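Courses > Applied Automation > Unit 4 > Handout: Reading a gripper kit offer
Search this site Enter keywords
Shares 25 Comments 4

Handout: Reading a gripper kit offer
Revised 6/7/24

The offer we are working from is the Hetau gripper kit, sold by Gralport. The same kit is used at the Pramora bench in the lab. Bring your printed copy of the quote.

1. What is in the price

The quoted price is $1445. It covers the gripper, the wrist mount, one cable set and the control software for one computer. It does not cover the arm. The service plan is a separate line at $400 a year. Read the quote twice and mark anything listed as "available," which means you pay extra for it.

2. Terms to know

Payload: the weight the arm can carry, gripper included. Subtract the gripper first.
Stroke: how far the fingers open and close.
Linkage: the bars and pivots that move the fingers. More pivots mean more screws to check.
Duty cycle: how much of the time the gripper can work before it needs a rest.

3. The job

Our test job is taking apart desktop computers for parts. It is harder than the bin picking in Unit 3. Cables hang in the way, the drive sits in a plastic caddy, and the memory latches are small. The sales sheet shows the kit lifting boxes on a flat table, so it says little about work inside a case.

When you judge reach, look at the whole gripper and not just the tips. The housing needs room too. Measure the opening of the case and compare it with the widest part of the tool.
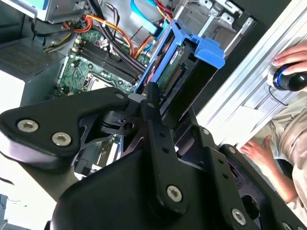

Wrist cameras have the same limit. If a finger link blocks the view of the part, the software has to work from what is left. Ask the seller where the camera can be mounted and if a second mount costs more.

4. Support

Gralport promises a reply within 4 working days. Bárány, the other seller on our list, gives no figure. Write down both answers in your table.

For next time: fill in the comparison table for both sellers and add one question you would send to each. One page is enough. The March quote is out of date, so do not use it.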